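Drevel (bin-picking kit)

Drevel is a bin-picking kit for industrial robot arms, sold by Jeteo. It consists of a gripper, a camera, a small computer and a software license, and it is meant to let an arm lift mixed items out of a deep container without being told beforehand where they are. The company describes installation as "an afternoon's work." It does not say whose afternoon.

History

Jeteo was started by Ourania Tsolakis and Leonidas Athanasiadis, who had earlier worked together on sorting equipment for returned mail-order goods. Their first product, Fevska, was a suction tool that did well with boxes and badly with everything else. It was withdrawn after one season, although its manual is still the first result on the Jeteo support page.

Drevel was announced in November and went on sale on Jan 9, 2023. The launch brochure promised that the kit could pick "anything." A revised brochure promised "most things," and the current one lists them.

Contents and pricing

The kit is offered in 3 versions, which differ mainly in the length of the warranty and the color of the carrying case. The license covers one arm and must be renewed every year. The arm itself is not included, a point the order form makes in bold type and the advertising makes in a footnote. Neither is the bin.

The manual runs to 361 pages, 92 of which deal with mounting the camera. Items that the software has failed to pick can be stored in a library of up to 3000 entries. Jeteo calls this feature Memory. Several users have given it other names.

Operation

The user clamps a bin to a table, marks its position and runs a short calibration. The software then chooses a target, plans a path that keeps the gripper clear of the walls, and closes the fingers. Items resting against a wall or in a corner are the usual trouble, as are clear plastic and shiny metal. The manual suggests a dull bin. 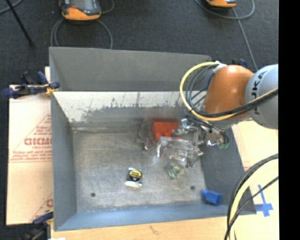 An orange and gray arm reaching into a metal bin of mixed items, among them a clear plastic package.

Reception

The trade reviewer Chrysoula Nikolaidis called Drevel "patient to a fault" and noted that it would return to a missed item again and again before raising an error. She praised the gripper and disliked the error sound. Areti Chatzigeorgiou, who runs the parts warehouse at Giannakopoulos, bought one kit and later a second, a decision Jeteo quotes on its home page. Her full remark, that the second was needed while the first was being recalibrated, appears only in the longer version.

See also

Fevska
Bin picking
Robot end effector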